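Pay the reserves. That's it, that's the whole argument, but I've got twenty minutes before the train so here goes.

Ollevine played 70 minutes on Saturday with a goalkeeper who'd done a full shift at work that morning. Second string keeper, first choice injured, no win bonus because reserves don't get one. He kept them in it. Went home with his petrol money and not a lot else. The crowd was 2,000, best of the season, and every one of them paid the same at the gate whoever was in goal.

I've heard the case against. Fimside tried it, Fimside ran out of cash. Well, yes – Fimside also bought a striker with no knees and put a new bar in. Blaming the reserves for that is a bit rich.
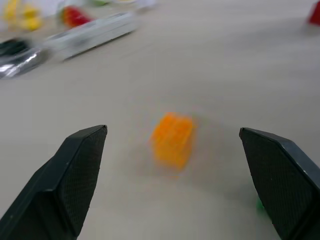
Ilside do it properly. Small squad, everybody on a basic, appearance money on top, and the lad on the bench in April knows what he's getting in May. Two hundred quid between the lot of them most weeks, so its hardly going to sink the club. People talk about depth as if it were a heap of spare parts. A reserve spends most of the season like that little orange block on the table, sat in the gap with a grip either side and neither one closed on it. Then the hamstring goes on a wet Monday night and suddenly he's essential. You can't ask for loyalty at that point. You should of paid for it in August.

And the training. Reserves do the same sessions, same hill, same knocks. More of it sometimes, as they get used as the opposition for the first team's set pieces. A player out of pocket by Christmas finds a reason not to turn up. I would.

Where does the money come from? Knock 20 pence on a pie. Sell the back of the shorts. Ollevine found enough for new dugouts nobody wanted, roof leaks already.

Pay them. Even a bit. Then moan about there attitude if you must.

Jenkins Terrace Online – Contact us – Copyright, all rights reserved – Back to top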